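Section 4. Setting Up the Simulated Drawer Cell

This section covers placing the arm, the cabinet and the small parts in the Nalirer simulator, and setting the wrist view. It assumes the Metel scene package is already installed and that the license check passes on start-up. For the physical cell at Drarnley, see Section 6.

4.1 Before you start

Close any other open scene. Two scenes sharing one physics server will overwrite each other's joint states, and no warning is shown.

Set the physics solver to Standard. The Fast setting lets the fingers sink into the drawer handles.

4.2 Placing the arm and cabinet

1. Load the table first, then the floor and wall. Lock all of them.
2. Load the arm with its base plate. The plate must lie flat on the tabletop. If it floats or clips into the wood, reset its height to the table datum and reload.
3. Load the cabinet at the opposite end of the table. Turn it until the drawer handles face the arm.
4. Load the small parts between the cabinet and the base plate.
5. Send the arm to the Ready pose. The fingers should be open, pointing down and well clear of the tabletop.
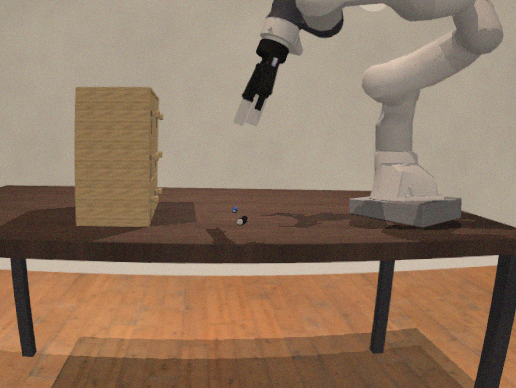 Figure 4-1. Arm over the table, gripper open, drawer handles facing the base.

Note: The small parts are light and will drift if they are loaded before the table is locked. If a part has moved, delete it and load it again. Do not drag it back — dragging leaves a residual velocity in the part.

Caution: Do not change the cabinet scale to gain reach. The drawer joints do not scale with the body, and the drawers will jam when pulled.

4.3 Setting the wrist view

1. Open the View panel and select Wrist.
2. Set the lens type to Fisheye. The image becomes a circle with black corners. Leave the mask on.
3. Set the focal value to 216 and press Apply.
4. Check that both finger pads are inside the circle with the gripper open. If either pad is missing, the mount offset is wrong. Reload the Kramer mount file and repeat from step 1.
5. Tilt the wrist until the cabinet and the small parts are both in view between or beyond the fingers. 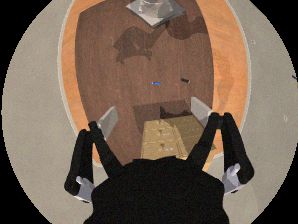
6. Save the view under the scene name. The wrist view is not saved with the arm pose and must be stored separately.

Note: Grain is applied to the wrist view by default. Turn it off for alignment work and back on before recording.

4.4 Faults

Error 638 at load: the arm and the table occupy the same space. Raise the base plate to the table datum and reload.

Drawer moves without contact: the joint friction value is blank. Enter 4 and restart the physics server. A value of 2 or lower will let the drawers creep open whenever the arm is moved.

Shadows flicker in the wrist view: the light is attached to the arm. Detach it and attach it to the world frame.

Changes to the mount file go through Loubna Tawfik. Local edits are overwritten at the next package update.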